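Do stains on the table paper hurt my demos? (hand-held gripper, whisk task)

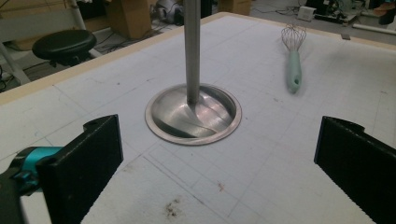
My table, with the dish and the mint-handled whisk.

I'm recording demos with a hand-held gripper for a policy that should pick up the whisk and put it down beside the steel dish. I've got 69 so far, all on the same grid paper, and it's getting grubby: brown stains near the front, smudges, some lines drawn on it. Do I swap the paper now or keep going? Also, that shiny dish throws reflections all over the place and I wonder if that's bad too.

Posted by Preltulport

Keep going, but don't keep ONE sheet for the whole set! I did that, and my policy fell apart the day I changed the paper. Now I switch sheets every 20 demos and nudge the dish and whisk to new spots each time. Reflections never bothered mine, though I do record some in the evening with different lights on.

Posted by Stisano

just throw more data at it, works for me

Posted by Manalo

What Stisano said. I'd also move your stool and boxes between batches, they're in view past the table edge. I shuffle mine every 7 demos or so when I remember.

Posted by Zoduvetti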